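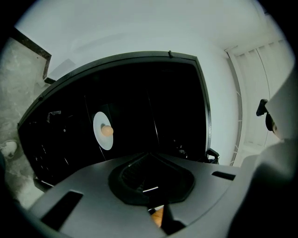

Wendy Bickerstaff

How to measure for a move (so you only do it once)

I have moved house more often than is decent, most recently from Plidomdale to a third-floor walk-up in Grotarville, and every time I was beaten by a doorway. The furniture was fine. The doorway was fine. They had simply never been introduced. An evening with a tape measure would have spared me a sofa, a banister and most of a friendship.

What you need: a steel tape, a pencil, a pad of paper and a roll of painter's tape. Leave the phone app that measures things through the camera alone. Mine once told me my hallway was wider than my kitchen.

Step 1. Start at the new place. Measure every opening between the truck and the room: front door, stairwell, landing, inside doors. Measure the gap you can really use, with the door open and the knob sticking out where it sticks out. The knob always wins.

Step 2. Write down the smallest number on each route. Circle it. It is now your boss.

Step 3. Measure the furniture. Height, width and depth at the widest point, feet and handles included. For anything long, take the diagonal depth too: lay a straightedge from the top front edge to the top of the back, then measure from that line down to the bottom rear corner. Sofas often go through a door on this number when the plain height says they won't.

Step 4. Deal with the turns. Mark the outline of your biggest piece on the floor of the landing with painter's tape and see whether you could pivot it. If the tape runs up the wall, so will the sofa.

Step 5. Take off what comes off. Legs, shelves, doors, drawers. Put the screws in a bag and tape the bag to the piece they came from. I kept all of mine in one big jar in April and I am still finding out what some of them held.

Step 6. Make a list with three columns – goes, might go, sell it now. Be hard on the middle column. Boonmee Thongsuk, who has carried my bookcases up two different staircases, moved my whole middle column to the right without looking up from his sandwich.

Step 7. Call the mover and read out the list. The first firm I tried, Multgate, wanted an extra $600 for the stairs. I sold the wardrobe. 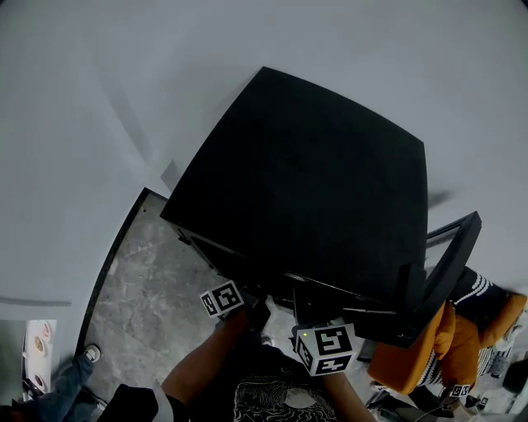

How much room should I leave on each side of a piece going through a door?

Two inches in total is comfortable if you'd like to keep your knuckles. You can get by with less if you take the door off its hinges, a job of 10 minutes with a screwdriver and somebody to hold the door.

Step 8. On the day, tape the list to the front door and send the biggest piece in first, while everyone is still speaking to each other.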